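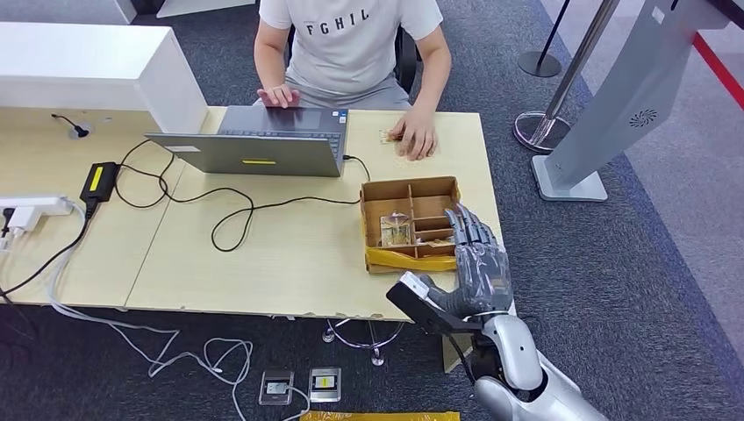
Laptop open at the desk, cables and all.

PRASCOMBE CHAPEL NEWS
April 20, 2020

Sunday gatherings, the phone line and the bell

Quick one this week, lots to get through. The building stays shut. Hall, side chapel, kitchen, the lot. Please don't try the vestry door, the alarm is on and it rings through to a neighbour who was up at six on Saturday because of it.

Online Sunday first. Same time as before, half past ten, link goes out by email on Saturday teatime. If it hasn't come by bedtime look in your junk folder, then ring the office number. Don't reply to the email, replies go to an old inbox and we only look at it now and then. The waiting room opens at quarter past. Come in early if you want a chat, lots of people did at Easter and it was lovely, if loud. Once the first hymn starts you'll all be muted. Sing as hard as you like.

On the hymns – we had several grumbles about the tunes going too slow. Fair. The organ recordings are old ones made at the Clundby harvest service and that organ was never quick. We're trying piano for the next few weeks. Words will be on the screen, bigger this time. If you'd rather use the book, numbers will be in the Saturday email.

Phone line. For anyone without a computer, there is now a number to ring and hear the service. Ordinary landline is fine. You'll be asked for a code, which is 2546, then press the hash key. Please pass this on to anyone you know who isn't getting this newsletter by email, we are posting paper copies but the post is slow round here at the moment. A short reflection and a prayer goes on the same line each weekday morning, up by nine. It runs to 10 minutes at most. You can ring as often as you want, it just plays again.

Prayer list. Still going, and longer than it has been. Names to the office by Thursday noon please. First names only in the email as it gets forwarded on. If you want something kept private say so plainly and it will only go to the two people who pray through the list on Friday. We had a muddle over this in February and don't want anohter.

Evening prayer at home. A few of you asked for something simple to follow. Light a candle if you have one, read the psalm for the day, sit quiet for a bit, say the Lord's Prayer. Seven o'clock, so that we're all at it together. The Esteban Road houses have been doing this on their doorsteps, well spaced out. The bell will be rung at seven on Sundays only. One ringer, lives next door, goes in and out alone. It isn't a call to come down, please stay put.

Tuesday study group. Carrying on with Ruth, chapter three this week. Do read it beforehand, we lost half of last week to people looking for it. It's after Judges. The group has got big enough to split so if you'd rather be in a smaller one, or a daytime one, tell the office. Daytime would be two o'clock. No homework, cameras off is fine, tea encouraged.

Children. Activity sheets are going out with the Saturday email from now on. This week is the road to Emmaus – a maze, some colouring in and a bread recipe if you have managed to find any flour. Pictures back to us please, we'd like to show them at the start of the next service. Small ones were very good at sitting still on Sunday. Some of the grown ups less so.

Giving. Envelopes can't be collected, so either keep them safe at home till we're back or switch to a standing order, form from the office. The Lent appeal for the Hekatier well project closed with £3778, which is more than last year even with the last coffee mornings cancelled. Thank you, all of you. The food bank shelf raised another £667 in cash gifts and that has gone over already. They're short of tinned fruit, long life milk and washing powder. Leave bags in the lidded box at the Clundby shop, not in our porch, things in the porch get damp.

Funerals and weddings. Weddings are all put back, couples have been rung. Funerals go on at the graveside or the crematorium with close family only. It's hard and we know it. There will be a service of thanks for everyone who has died in these months, once we can all be in one room and sing. If you're grieving and would like a call, ask. Or ask for somebody else, that's fine too.

Garden. The memorial garden gate is open in daylight for quiet prayer, one household at a time. Bench is taped off. Please take dead flowers home as the bins aren't being emptied.

Items for next week's newsletter by Wednesday evening, short as you can please.

You are recieving this newsletter because you signed up at Prascombe Chapel. Unsubscribe | Update your preferences | View in browser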